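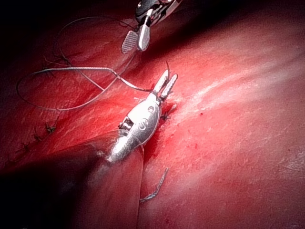
Shota Sakai
Health and Community Reporter

Night classes for future surgical techs are coming to Basora

Great news for anyone in Basora who has dreamed of a hospital career but can't give up a day job! The Ullalia School of Health will open an evening program for surgical technologists in December, and 832 people have already asked for an application.

Until now, the closest night program was in Voicu, a long drive over the ridge after a full day of work. The new one meets from 6 p.m. in the old Plirkis Building, two blocks from the bus station, so plenty of students will be able to leave the car at home.

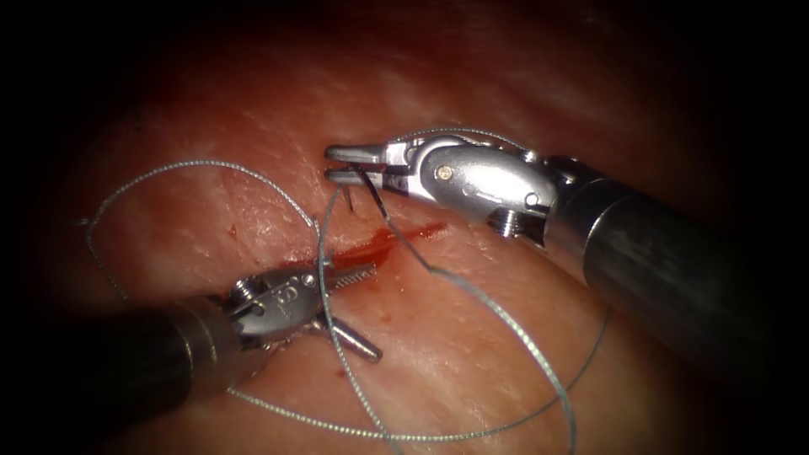 Classes run for eight hours a week, split over two evenings, and cover anatomy, sterile technique, instrument names and patient safety. Hospital placements come in the second year — and the school has promised to match them with people's work shifts wherever it can.

Tuition is $3,896 for the full program, books included. That's a lovely surprise for a course of this length, and there is a payment plan for anyone who wants to spread it out.

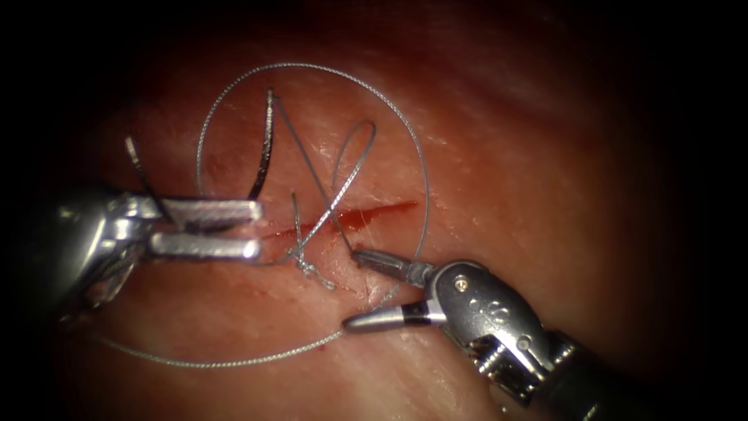

Parents will be happy to hear that a supervised homework room is opening down the hall, free for school-age kids while class is in session. It even has a little kitchen, and snacks are welcome.
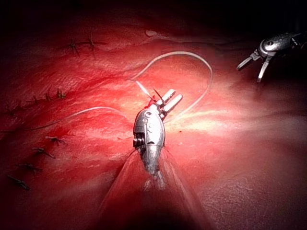

How to apply

Pick up a form at the school's front desk or at the Basora public library. You'll need a high school diploma or equivalent and one letter of reference. No health care experience is required, so go for it!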